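Varnus perforated bench, 12 months on
Review by Pirmin Plattner
Posted Saturday, July 22, 2023
Filed under: Benches and mounting

We bought the Varnus perforated steel bench for our small arm cell at Lerongate after a year of bolting things to a melamine desk. I put off writing it up until we had used it properly. The price we paid was $3,018 delivered, with levelling feet and a bag of bolts. The arm was a separate purchase and I won't go into it much here.

What you're paying for

The bench is a welded frame with a metal top punched in an even grid of small holes. Ours came in blue. There is a plain grey version, which had a longer wait when we ordered. You can bolt a fixture down nearly anywhere on the grid, move it the next day and put it back where it was. On the old desk every change of position meant a new hole and a new calibration.

Stiffness is good. With the arm moving at the speeds we use for pushing and sorting jobs, I can rest a hand on the far corner and feel very little. At full speed there is some sway, and we cured most of that by anchoring the feet to the slab. The anchors are not included.

The holes are the weak point as well. Small screws drop straight through, so put a tray underneath from day one. Dust collects in the holes too, and a brush only moves it around. We go over the top with a shop vac on Fridays.

The top is no good as a work surface for loose parts. Anything with a narrow base catches on a hole edge and tips, and a tool tip dragged along the metal will find every hole on the way. You need a flat board over it, and Varnus doesn't mention that on the order page. Their own cover plate is an extra $2,000, which I thought was steep. We went with a laminated maple board from a local joiner, Nwankwo, for a small part of that. It has stayed flat through a dry winter, though I'd seal both faces before using it. I only did the top, then had to take it off again in March to do the other side.

Budgeting

If you're putting in for one of these, the bench is the easy line. Our first request left out freight to the loading dock, the floor anchors, the board, and a longer cable set because the new bench sits farther from the controller than the desk did. I'd add 12 per cent to whatever the quote says and ask for freight in writing. Delivery took 54 days. The sales desk had told us a month.

For end tooling we went cheap. Most of our work at present is planar pushing, where the arm slides a block across the board to a target, and that doesn't call for a gripper at all. A plain rod in a clamp does it. If pushing is all you have planned for the first year, leave the gripper for the next budget and put the money into the table.

The blocks are the Nanell set, in plastic, in a few shapes and colours. They slide evenly on the sealed maple. The stars are harder to push straight than the cylinders, which is useful if you want a task with some difficulty in it. 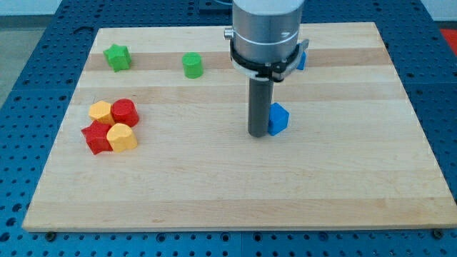
The maple board on the blue bench top, with the rod against a blue block.

Leave more bare table around the board than you think you need. We sized ours so the blue top is open on all sides, and that has given us room for clamps and a calibration target without touching the work area. I would go for the next size of bench up if the room allowed it.

Support was fine. One foot arrived with a stripped thread and a replacement came in the mail within the week, no charge. The assembly sheet is poor - the drawing shows the cross brace upside down - but there aren't many parts and two people can put it together in an afternoon.

Good: stiff frame, repeatable mounting, finish has held up.
Not so good: cover plate price, slow delivery, holes eat screws.

Would I buy it again? Yes, in the larger size, and with the board ordered the same day so the two turn up close together.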